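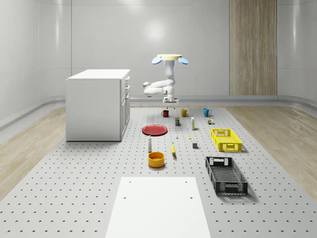

I have been thinking about onions since Christmas. Every winter I get a bee in my bonnet about one vegetable or another (last year it was celery root, and we will not be revisiting that), and this year it's onions, the big yellow keeping kind that you hang in the basement and are still slicing into soup when the crocuses come up. What I want is a proper onion bed, planted all at once and spaced the way the books say to space it. My plantings usually start out straight by the fence and by the far end look like something the dog did. I would love a bed like that light gray platform, with its little dark holes running in a regular grid all the way from the back wall, and pale planks down both sides where a person could kneel without squashing anything! One hole, one onion. I could just go along and drop them in.

16 Feb 2019, and there is still snow on the beds, so for now it's all paper and pencil. I bought a pad of graph paper at the drugstore and I have used up more of it than I'd like to admit.

Some background for those of you who are new. We moved to Greltwood from an apartment with a fire escape, and the yard came with raised beds that the previous owners had built out of very good lumber and then apparently given up on. They were full of mint. It took me two summers to get the mint out, and I say "out" knowing full well that it's sitting under the snow right now having a good laugh. The longest bed is 16 feet and gets sun from breakfast until the neighbor's maple steps in around suppertime, and it has never once been given over to a single crop. I've always stuck a few of everything in there. It seemed friendly. But a few of everything means you're always stepping around the squash to get to the peppers, and in August you lose a whole row of beets because you forgot there was one.

So, the variety. I went back and forth on this through most of December, with the catalogs in a pile next to the bathtub, getting wavy. I had it narrowed down to 3, and the one I settled on is Stasovico, a yellow storage onion with a flattened shape and a thick neck that supposedly cures down nice and tight. My aunt grew something very much like it when I was small. She braided hers, and they hung on the back of the pantry door, and whenever anyone went in for the flour the whole door rustled. I can't tell you how many times I've tried to describe that sound to my husband. He says it sounds like a door. Anyway, that's really what I'm after, more than the onions, if I'm being truthful about it.

The seed came from Shiferaw Seed, a small mail-order outfit that I like because they write the sowing instructions on the packet in complete sentences. I also threw in a packet of Sallia lettuce, because I have never in my life managed to order just one thing, and the lettuce can go in around the edges and be eaten before the onions need the elbow room. 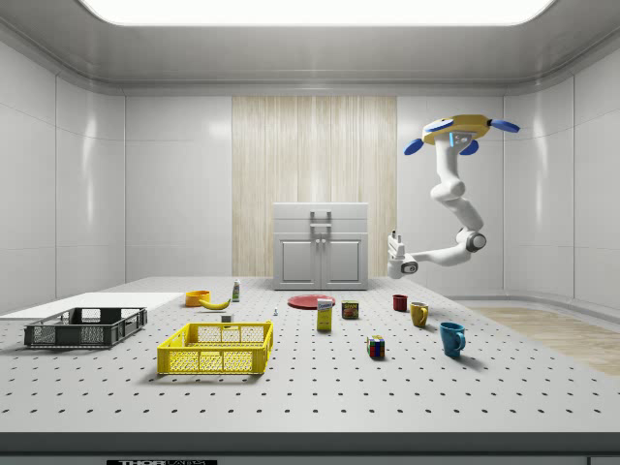

Nice straight rows, and a red mug toward the back.

I've sown onions from seed only once before, and I made the mistake of sprinkling them into a pot like I was salting a steak. They came up like a head of hair. Pulling them apart in April took a whole weekend, and half of them sulked afterward. This time I'm using the flat trays with a good deep soil in them and sowing in lines, with a pencil laid down to make the groove. The trays are going on top of the chest freezer, under the shop light, next to the window that doesn't close all the way. Onions don't mind it cool once they're up. When they get tall and start flopping over, you give them a haircut with the kitchen scissors, and you can put the trimmings on your eggs.

Now for the arithmetic, which is where the graph paper comes in. I drew the long bed out at one square for every onion, leaving the width of my hand between them, and took out the corner where the rain barrel drips. I came to 495. I looked at that number for quite a while. There are two of us, and one of us picks the onions out of his chili! I went and had a cup of tea and came back and counted the squares again with a ruler under each line, and it was still 495.

My first thought was to cut it in half and put carrots in the rest. My second thought was that this is exactly how I ended up with a few of everything. I gave my sister a call, and she said she'd take a braid, and then she called back and said make it two and did I have any garlic. The lady at the library wants some. A braid of onions is a lovely thing to bring to somebody's house in the fall, too, much better than zucchini, which people have learned to see coming.

I'm going to go for it, the whole bed. I'll make myself a planting board this spring out of a piece of scrap from the garage, with pegs or dowels or something poking out of the bottom, so I can press it into the soil and get a set of holes in one go, then pick it up and press again. My aunt used her thumb and a piece of string and her rows were perfect, but she had been doing it for fifty years and I have been doing it since the mint.

If any of you have made a planting board, please leave me a comment and tell me what you used for the pegs, and whether wet soil sticks to them. I picture myself out there in the mud with it glued to the ground. And if you live somewhere with real winters and have grown a good keeper from seed, I'd like to know what week you put them out, since the packet says "as soon as the soil can be worked" and I have never been sure what counts as working.

The seeds go in tomorrow after lunch, provided I can find the trays.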